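Eggs, and where to keep them

We get our eggs from a stall at Gosselin, sixteen at a time if they have them, and for years they lived in the fridge door in the plastic tray that came with it. The tray had holes for eight. The other half of the eggs stayed in whatever box they came home in, and the box went on the middle shelf until someone put a jar on it. We lost a fair few that way.

Last December the fridge packed up and the replacement, a Kirnix, had no egg tray at all. I thought about buying a plastic one. Then I looked at the space on the worktop next to the bread bin and decided a basket would do the job.

I'd had a basket for bread rolls before, a round willow one from a charity shop, and it was no good for eggs. The sides sloped so everything rolled to the middle and piled up. What you want is a flat bottom and straight-ish sides, so I went looking for a rectangular one. I also wanted the weave tight enough that a small egg wouldn't catch in it, and a thick rim to pick it up by.

Wicker seems to come in two colours, pale and dark brown, unless you hunt. I wanted something brighter than that. The kitchen is white and grey and could do with it. 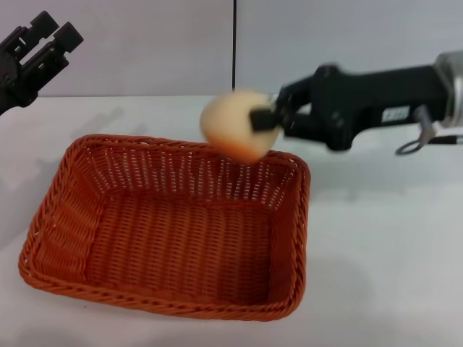
Orange-red was further than I'd meant to go, but I've got used to it. Brown eggs look well against it and so do the pale peachy ones. White ones look a bit stark.

As for lining it, I tried a folded tea towel first. It looked nice and slid about. After that I tried a bit of felt, which picked up every crumb from the bread bin next door. Now there's nothing in the bottom and I put the eggs in one at a time, on their sides, starting at one end. I've cracked two since the spring, both from dropping them in while talking.

New eggs go in at the left and we use from the right. When the right-hand end is empty I slide the rest along. My other half thinks this is a lot of fuss for eggs, but it does mean the old ones get eaten first, and I no longer have to float them in a jug to find out which are which.

Cleaning is easy enough. Crumbs and bits of straw get down between the strands, so I turn it over above the sink, tap it, and go round the inside with a dry pastry brush. I wouldn't soak it. I did that with the willow one and it took days to dry and smelled of pond.

In hot weather the eggs go back in the fridge, in their boxes, and the basket gets used for onions or the post. Wasetus had some lidded wire ones in the window for 26 pounds — handsome, but I don't need a lid. The other one I looked at was a two-tier stand from Flarnudau, and that wouldn't go under our wall cupboards.

Next job is the bread bin, as the hinge has gone again.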